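My dishwasher and I have an understanding. It washes, I fetch and carry, and every few years a firm with a name like Viklund promises to take over my half.

I have been hearing this for 15 years. The arms have certainly got better at bending. What I want to know is whether one could clear up after supper in Cadton, where the kitchen is narrow and the plates never stack.

Simulated kitchens are where much of the practising goes on – very tidy ones, with green cupboards.
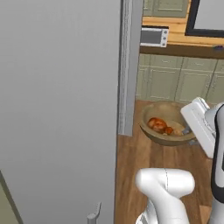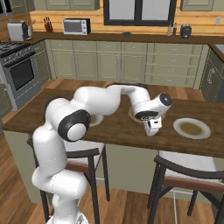 Clearing up is mostly a matter of deciding, and I am still better at it than an arm. Is that food finished with, or is someone coming back? A plate with brown sauce across most of it has to be carried level, and a bowl of food on the floor needs a ruling before it needs a gripper. I make that sort of ruling in two seconds, usually with my mouth full. Show me a machine that can do the same by May and I'll gladly hand over the tea towel.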